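Plovham Training Workshop
Robot Upkeep, Unit 7: Wrist and hand checks on the upper-body robot
Notes by Elis Prydderch. Revised 27 March 2022.

Read these notes before the practical. They cover the right arm only. The left arm is set up in the same way but has its own log book, and readings must not be copied from one to the other.

Before you start

Put the robot in hold mode and wait for the status line on the console to read HOLD. Tell the person at the console that you are going to the arm. Take off rings and watches. Anyone wearing the control suit stands still and keeps their hands down until you call clear.

Wrist shell and wiring

Look into the wrist from both sides with a torch. Check each screw on the joint housing for the paint line you were shown in Unit 6. If the line is broken, mark the screw in the log and tighten it to the value on the card. Do not guess by feel.

Next look at the small wires near the edge of the shell. They should lie clear of the edge through the full turn of the wrist. Ask the operator to turn the wrist slowly each way while you watch. A wire that rubs will go shiny before it splits, so shiny insulation counts as a fault and is logged as one.

The cable that leaves the underside of the wrist needs enough slack for the arm to reach any of the taped squares on the floor. Too much slack and it gets stood on.

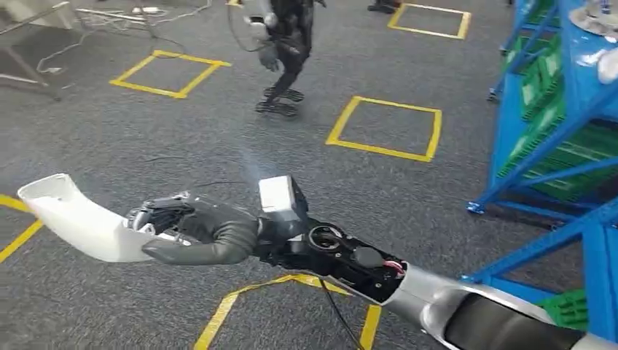 Dwynwen Kemeys would rather the slack were set with the arm at full stretch, and she asked for that to go in these notes. Her point was that a cable set with the elbow bent looks fine on the bench and then pulls at the connector on the first long reach. We now do it her way. Stretch the arm, set the slack, then bend the elbow and look for loops.

Grip check

Use the curved white test piece. Close the hand on it and hold while the wrist turns. The piece should not slide or twist in the fingers. Then open the hand fully and look at the finger linkages for grit or carpet fluff. Clean with a dry brush. No oil on the linkages.

Grip readings are taken from the console with the hand closed on the piece. The accepted range is 158 to 162. At 186 or over the drive cuts out, and the hand must be opened from the console before anyone touches it.

Fault log

Write down the arm, the joint, what you saw and your initials. "Wrist noisy" is not enough. Idris Jenkins signs off all wrist faults. Spare screws and brushes are in the drawer marked Mathias.

For next time

Read the Skerkholm sheet on shoulder joints, pages 1 to 4. Bring your own torch.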